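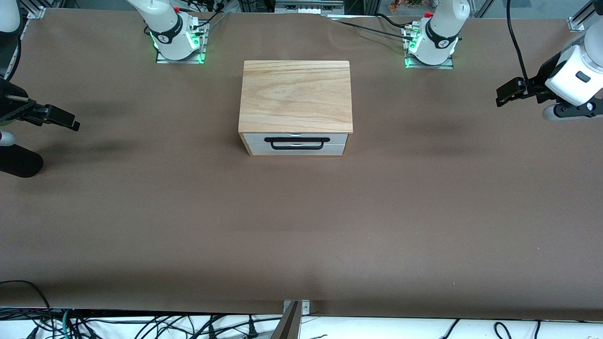

The Case for a Smaller Holiday Menu

Debashish Mollah
29 October 2021

Most home cooks plan a holiday dinner by listing dishes. I think this is the wrong unit. The correct unit is the oven hour, and a household that plans in oven hours will cook fewer dishes, serve them hotter, and have somebody left at the end who still wants to eat.

My kitchen has one oven with two racks. It has four burners, of which the back left cannot hold a simmer. We feed eleven people, sometimes twelve, at a house outside Ginel, where the nearest store closes at noon on a holiday. For years the menu ran to fourteen dishes. Every one of them had a defender. My brother-in-law would not hear of dropping the creamed onions, and I had views of my own on the second stuffing, the one baked outside the bird.

In May I went back through my notes and wrote down what each dish needed: oven temperature, minutes, rack space, and how long it could sit covered before it got worse. The turkey takes the whole oven for most of the morning at 325 degrees. A turkey of the size we buy then rests 38 minutes by my own habit, longer if the gravy is late. That rest is the only time the oven is free before dinner, and six of our fourteen dishes had been assigned to it. They wanted four different temperatures. Two of them wanted the top rack.

A common answer is to cook ahead. I agree with it up to a point. Cranberry sauce improves over a day or two, pie dough is better for a night in the refrigerator, and stock can be made weeks early and frozen. But a casserole cooked the day before still has to be reheated, and reheating a deep dish from refrigerator temperature takes nearly as long as baking it. Cooking ahead moves the chopping to another day. It moves very little of the oven time, which was the thing in short supply.

The other answer is more equipment. My neighbor Fedov owns a countertop roaster, a warming drawer and an electric skillet, and he runs them all on the same afternoon. His food is good. He also has a newer electrical panel than mine, and a pantry in which to keep a roaster for the 364 days when it is not roasting. I borrowed the roaster once. It tripped the breaker when the kettle came on, and the sweet potatoes sat in the dark for a while before I noticed.

So we cut the menu. The rule I settled on allows 3 hot sides, of which only one may use the oven after the turkey comes out. The others are made on the stove. Everything else on the table has to be served cold or at room temperature, and has to be finished before the guests arrive. This year that means roasted squash in the oven, mashed potatoes and green beans on the burners, and then cranberry sauce, a cabbage salad with apple, pickles and bread. The stuffing goes in at 350 alongside the squash, on the lower rack, and I count the pair as one dish for the purposes of the rule. My sister Issa considers this cheating.

The objection I take seriously is about guests. People come to a holiday table for a particular dish, and taking it away can feel like a small insult. I have two replies. The first is that dishes can rotate. The creamed onions return next year and the beans step out. The second is that a guest with a strong attachment can bring the thing, provided it arrives in a form that needs no oven. I ask for this plainly when I invite people, and so far no one has refused an invitation over it.

I would also defend the smaller menu on grounds of taste. With fourteen dishes each plate held a spoonful of everything, the gravy ran into the cranberry, and most of the food was lukewarm by the time it had gone around the table. With fewer dishes people took real portions and went back for more. Leftovers dropped too. We used to send home bags of food that I suspect went into the trash by the weekend.

None of this applies to a kitchen with a double oven, or to a potluck where each cook answers for one pan. Cooks who enjoy the crowded version should carry on with it. For one oven and one cook, I would start by writing down the temperatures. The conflicts show up on paper in a few minutes, and it is much easier to drop a casserole in October than at two in the afternoon with the turkey on the counter.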